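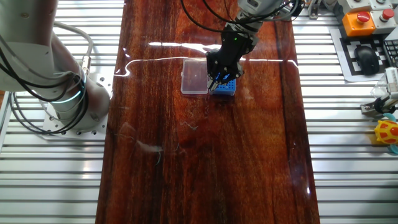

Home Care > Wood & Furniture

Looking after a shiny wood tabletop

I've had glossy wood tables in my life for over 20 years now, first my grandmother's dining table, then a desk I bought used, and at the moment a long one in the back room where everything gets dumped, sorted, glued, wrapped and eaten on. I love them. I also know exactly how much they show! Every fingerprint, every smear from a rag that wasn't as clean as I thought, every ring from a mug. So here's how I keep mine looking decent without making it my whole personality.

Dust first, always

If you take one thing from this page, take this one. A dry microfiber cloth, shaken out at the door, before any liquid goes near the table. Grit plus a damp cloth equals tiny swirly scratches, and on a high gloss finish you'll see them every time the lamp is on. I go with the grain, long strokes, end to end, and I flip the cloth over halfway.

Then a cloth that's barely damp. I mean wrung out until your wrists complain. A drop of dish soap in a bowl of lukewarm water is plenty for a normal week (if there's jam involved, two drops and some patience). Follow with a dry cloth right away. Air drying leaves streaks and then you're back where you started, only crankier.

What I stopped using

Spray polish with silicone in it. It looks fantastic for an afternoon and then it builds up, and if you ever want to touch up the varnish the new coat beads up like rain on a raincoat. Pascal Tiedemann, who refinished my desk, spent most of his time getting old polish off it and let me know all about it.

Vinegar is another one. I know, I know, everybody's aunt swears by it. I used it on the desk for one summer and by August the spot in front of my chair had gone dull. Maybe it was the vinegar, maybe it was my elbows, but I haven't gone back.

Also: melamine sponges. They're very fine sandpaper with good publicity. Keep them for the bathtub.
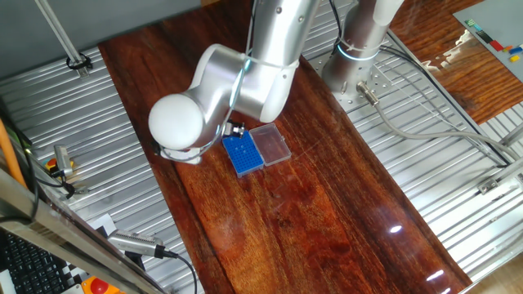 Reddish-brown wood, glossy finish, lots of grain showing.

White rings

A white ring usually means moisture got caught in the finish, and you've got a fair chance of getting it out. My order of attack:

Leave it alone overnight. Really. Fresh ones sometimes fade by breakfast.

Still there? Lay a clean cotton dish towel over it and go over it with a warm iron, no steam, on the lowest setting. A few seconds, lift, look, again. Do not wander off to answer the phone.

If that only gets you halfway, rub in a little plain petroleum jelly, leave it for a few hours and wipe it off. My friend Siriporn does this with mayonnaise and gets the same result, but then her table smells like a sandwich.

Dark rings are a different animal. That's water that has gone down into the wood itself, and you're looking at stripping the finish or putting a plant on it. I have a very nice fern.

Little scratches

Hairline ones that only show when the light hits sideways: furniture wax in a matching color, tiny amount, soft cloth, buff. Go one shade lighter than you think you need. You can always add a bit of darker wax, and getting too much dark wax back out of a scratch is a miserable job.

For deeper ones I use the fill sticks from the hardware store. Warm the stick in your hand, press it in, scrape level with an old plastic card, buff. Test under the table first! Reddish woods are tricky, because what says "mahogany" on the label can look like lipstick once it's on.

The walnut trick works too, by the way, rubbing half a nut over the scratch. It's fine for a small mark before company comes. Skip it if anybody in the house has a nut allergy.
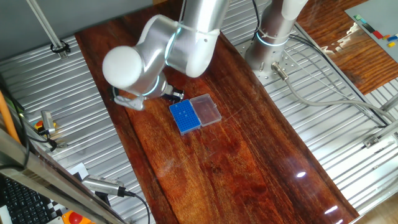
Anything with a hard base gets felt under it at my house. Lamps, the pencil pot, the tape dispenser, the sewing machine, all of it. I bought a pack of 28 stick-on dots and used them up in one evening, and I could've used more. Peel them off and replace them when they get gritty, or they turn into the very thing you were trying to prevent. And lift things when you move them, even the light stuff. Most of my scratches came from sliding a box "just an inch."

Rubber feet are sneakier. Some of them react with varnish and leave a soft, sticky patch if they sit in one spot for months. A square of cork in between takes care of that.

For glue and paint days I put down a cotton sheet folded in half. Newspaper is okay if it stays dry, but wet newsprint can stick, and then you get to read last week's headlines backward on your table. If glue does land on the finish, wipe it up while it's wet. Dried drips I soften with a damp cloth laid on top for 2 minutes and then nudge off with a fingernail or a plastic scraper, never a knife.

And keep it out of full sun if you can. My back room gets it hard from three in the afternoon on, so the blind comes down then, and whatever's been sitting on the table gets shifted to a new spot every couple of weeks so I don't end up with pale patches and dark patches.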